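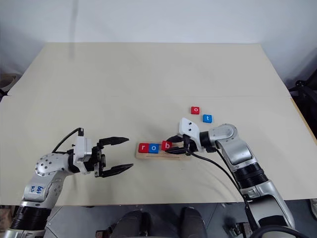 The long table by the wall

Sports > Soccer > Rules & Refereeing

Does a yellow card carry over after a postponed game?

Our U16 game at Vestport was stopped at halftime on Wednesday because of lightning, with us down 2-1. One of my midfielders already had a yellow. If the league orders a full replay, does he start clean? The rulebook has 70 pages and I can't find it.
– Cunov

Depends on your league. In ours, an abandoned game that gets replayed from the start is a new game, so he can't be sent off for one more yellow. The first card still goes on his season total though. Five of those and he sits out a game. Look under "discipline", not under "weather". Also email the league secretary and get the answer in writing before the replay.
– Baldursdóttir

we had this last season and they just played the second half on another day, same score same cards. so ask which one it is first. ref should have the report
– Grimance

Thanks both. It's a full replay, kickoff at 6 p.m. I'll email them tonight.
– Cunov

Filed under: youth soccer, yellow cards, abandoned games
Viewed 1,404 times

We use cookies to keep you signed in. Accept | Settings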